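About Skovstead

Skovstead builds and manages rental apartments and small commercial buildings. We own most of what we build and we keep it. The company has 2,693 apartments in operation across 17 properties, and each one is run by our own staff from an office on site or within walking distance.

The company began as a contractor. For the first several years we put up buildings for other owners, mostly three- and four-story walk-ups, and handed over the keys when the work was done. We started keeping buildings after a client backed out of a project on Serkow Street when the foundation was already in. We finished it ourselves with a bank loan and leased it out. It is still in the portfolio, and the ground floor is still our head office.

What we do

Our work falls under development, property management and commercial leasing.

Development covers land purchase, planning approval, design and construction. We use outside architects and our own site managers. Most of our buildings are between 40 and 120 units, a size we know how to price and how to look after. We have looked at towers and passed on them.

Property management covers rent collection, repairs, cleaning, grounds and move-ins. We manage only buildings we own or part-own. We do get asked to take on management for other landlords, and for now we refer those inquiries elsewhere.

Commercial leasing is the smallest part of the business. It includes ground-floor shops in our residential buildings and the light industrial units at Farklow Park. Tenants at Farklow Park include a cabinet shop, two food wholesalers, a print finisher and a dental lab. Units there are let on three- or five-year terms with one break option.

Our properties

The largest property is Lennox Yards, which was built in four phases on a former rail depot. It has 1,287 apartments, a day care center, a grocery store and a small public square that we maintain under an agreement with the city. The last phase opened in March. Leasing there is handled from the office at the north gate, and the parking garage has its own desk.

The other residential properties are listed on the Locations page with floor plans, current rents and the pet policy for each building. Pet rules differ from one building to the next, so please check before you apply. Rents shown include water and trash collection. Electricity and internet are billed to the resident by the supplier.

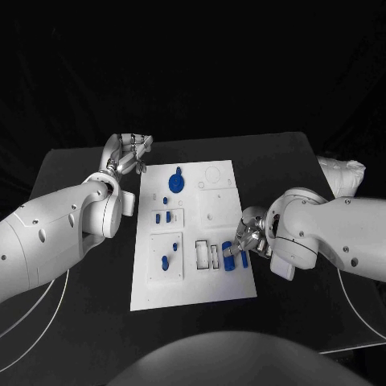 Does Skovstead sell apartments?
Our apartments are for rent only. We have no condominium units and no rent-to-own plan.

How we are financed

Skovstead is privately held. Shares are owned by the founding families and by employees who have been here at least five years and have chosen to buy in. No shares are publicly traded.

We borrow against individual buildings, and each building's loan stands on its own. At the end of each year we set money aside for roofs, elevators, boilers and paving, based on a 20-year replacement schedule for each property. The schedule is reviewed by an outside engineer. Buildings in their first year of operation are added to the schedule after the warranty inspection.

We publish a short annual statement covering occupancy, rent collected, debt and spending on repairs. Lenders and business partners can request the full accounts from the finance office.

Who runs the company

Hanane Gaber is the managing director. She joined Skovstead as a site accountant, moved to development finance, and was in charge of the budget for the first two phases of Lennox Yards before taking her present job. The heads of construction, property management, leasing and finance report to her. The board meets every other month and has seven members, two of them elected by employees.

Each property has a named manager, listed on the notice board in the lobby and on the building's own page. Residents should take questions to that person first. Matters that are not settled in ten working days go to the head of property management, who will reply in writing.

Working with us

We hire maintenance technicians, leasing agents, site managers and office staff. Open jobs are posted on the Careers page and stay up until they are filled. Maintenance technicians get a company van, tools and paid time for license renewals. We take four trade apprentices each year, usually two in plumbing and heating and two in electrical work. Applications for apprenticeships open in the spring.

Contractors who would like to bid on our projects should send proof of insurance, a list of recent jobs and two references to the purchasing office. We pay invoices within 30 days of approval. Bids are opened at 2 p.m. on the closing date stated in the tender, and late bids are returned unopened.

Land and buildings

We buy land and existing buildings in the areas where we already have staff. Sites should have street access and be zoned for residential or mixed use, or have a reasonable chance of being rezoned. Owners and brokers can send a site plan and asking price to the development team. Every offer gets a reply, generally within three weeks.

Contact

Head office: Skovstead, ground floor, Serkow Street
Office hours: 8:30 a.m. to 5 p.m. on working days
Repairs: report through the resident portal, or call the building office
Emergencies after hours: use the number printed on your lease and on the lobby notice board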